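Ticket: Skilleck wallet withdrawal stuck on "pending review"
Opened by: Gladys Kariuki
Status: Waiting on customer

Hi all, me again. I moved my savings pot from Brinkmann over to Skilleck in February and the deposit side went fine – 1,074 in stablecoin, landed in minutes. Then I tried to send 715 back out to my bank and it's been sitting on "pending review" ever since. No email, no reference number, nothing in the spam folder either (I looked twice!). 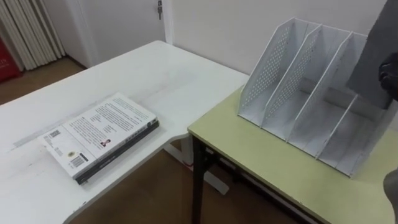
What I've tried so far

Logged out and back in on the phone app. Same thing. Tried the website in a private window, and there the withdrawal shows as "queued", so the two don't even agree with each other. I also sent a small test of 95 to the same bank account and that one went through before I'd finished my coffee, so I don't think the bank details are wrong.

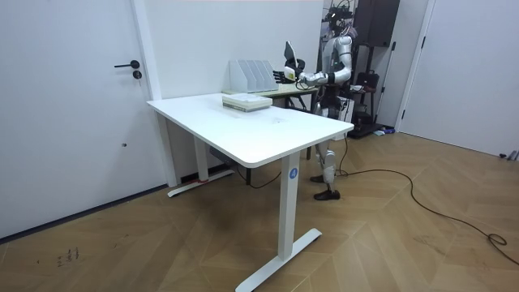
White sit-stand desk, books on top

Reply from Hartmut Buschmann, Skilleck support, 9:40 a.m.

Hi Gladys, thanks for the detail. Can you check under Profile > Limits and tell me which tier you're on? The app caches the old status for a while, so please go by the website for now.

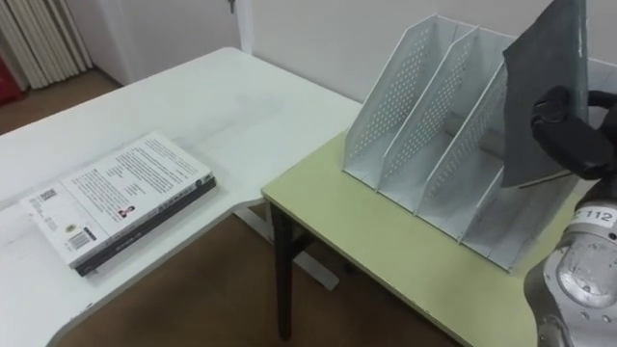

Gladys, 10:15 a.m.

OK, found it. It says Tier 1, and the daily limit is lower than what I asked for. But I did the ID check when I signed up – passport, selfie, the lot – and I've got the "you're verified" email from Rirkholm, your ID people, right in front of me. So shouldn't I be on Tier 2 by now?

Also, there's a fee of 136 cents next to the queued withdrawal that wasn't on the test one. Is that normal?

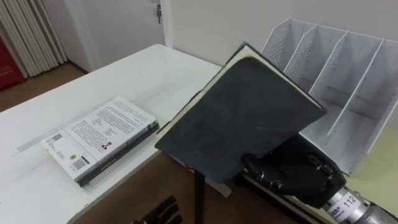

Hartmut, 11:05 a.m.

You should be on Tier 2, yes. Your check passed, but the result was saved against your old address in Saltthorpe and never attached to the new profile. I've linked them by hand. Please cancel the queued withdrawal, wait until the website shows Tier 2, and send it again. The fee is for the network and goes away with the cancelled request.

Gladys, 11:20 a.m.

Cancelled, and the full amount is back in my balance, phew. Still showing Tier 1 but I'll give it until after lunch and post here again.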